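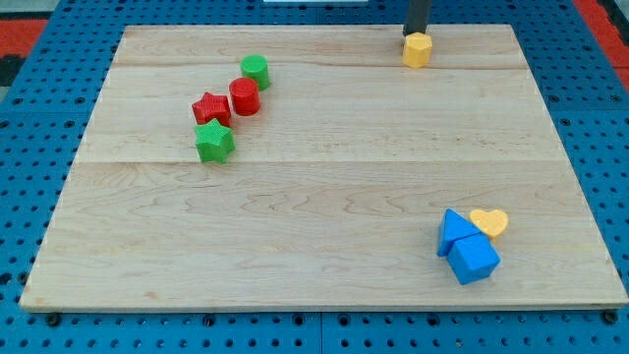
Informe de avance del taller de robótica Granton
Para: Fundación Pirkerdale, programa de ayudas a centros de secundaria
De: Sum-yee Wei, profesora responsable
20 de junio de 2026

Estimados amigos de la Fundación:

Les escribo con el curso prácticamente terminado y con bastantes más cosas que contar de las que caben en el formulario, así que, como me permitieron en el informe anterior, les mando el formulario relleno aparte y aprovecho esta carta para explicarles con calma en qué hemos empleado la ayuda, qué ha salido bien y qué sigue dándonos guerra.

Empiezo por el grupo. Terminamos el año con 20 alumnos inscritos, todos de tercero y cuarto, repartidos en cinco equipos que ellos mismos bautizaron (el más aplicado se llama Tai y el más ruidoso, con diferencia, Plerkus). Mi compañero Po-yen Liao se ha ocupado de la parte de programación y yo de la mecánica y de la mesa, aunque a estas alturas los dos hacemos un poco de todo.

El proyecto del trimestre es el que les anunciamos en la solicitud: que el brazo recoja piezas de plástico de formas y colores distintos sobre un tablero de madera clara y las deje agrupadas según el criterio que se le pida. Trabajamos con cilindros, estrellas, un cubo, un prisma triangular, un prisma hexagonal y un corazón, en rojo, verde, azul y amarillo. Parece poca cosa hasta que uno intenta que una máquina distinga «junta las estrellas» de «junta lo rojo», porque la estrella roja tiene derecho a estar en los dos sitios, y ahí tuvimos discusiones larguísimas y muy bonitas entre los chicos. Al final cada equipo redactó sus propias reglas y las defendió delante de los demás.

La herramienta del brazo es un extremo negro cilíndrico que se acerca a la pieza desde arriba. El prisma hexagonal amarillo ha sido nuestra pieza de referencia para ajustar la altura, y les confieso que le hemos cogido cariño. El equipo Plerkus pasó varias tardes solo con él, anotando en el cuaderno la altura de bajada y corrigiéndola poquito a poco.

En cuanto a resultados, en las pruebas de mayo el equipo Tai completó bien el 65 por ciento de los movimientos y en las de junio llegó al 70. Ya sé que cinco puntos no impresionan a nadie sobre el papel, pero entre una prueba y otra cambiamos las reglas y las hicimos más exigentes: ahora una pieza que queda tocando a la vecina cuando debía quedar separada se apunta como fallo. Con las normas de mayo el porcentaje habría sido más alto. Los cuadernos de los cinco equipos suman 461 intentos anotados, con su fecha y su comentario, y Po-yen los está pasando a una hoja de cálculo que les enviaremos en cuanto esté limpia.

Lo que peor llevamos es la estrella. Las puntas hacen que un pequeño error de orientación se note muchísimo, y dos equipos siguen sin resolverlo. También nos retrasó la calibración: cada vez que se desmontaba el tablero había que repetirla entera y perdíamos media sesión. Ahora el tablero se queda puesto sobre la mesa azul perforada y el aula de al lado nos ha cedido su armario para guardar lo demás.

Sobre el dinero, la partida de material está gastada según lo previsto. En la de transporte queda un remanente, porque la visita al concurso comarcal la hicimos en el autobús del instituto. Querríamos pedirles permiso para pasar ese remanente a repuestos y a un segundo juego de piezas, de modo que dos equipos puedan preparar sus ejercicios a la vez. Si les parece bien, basta con que nos lo confirmen por correo y adjuntaré los presupuestos.

Para el curso que viene quisiéramos que los alumnos de cuarto que lo deseen vuelvan como monitores, y ya se han ofrecido tres. También nos gustaría empezar antes con la programación, que este año llegó tarde y con prisas (culpa mía, que me entretuve demasiado con los tornillos).

Están ustedes invitadísimos a venir a vernos en septiembre, cuando retomemos las sesiones. Los chicos preguntan a menudo quién paga todo esto y les haría ilusión enseñárselo en persona.

Con todo nuestro agradecimiento y un saludo muy cordial,

Sum-yee Wei
Taller de robótica Granton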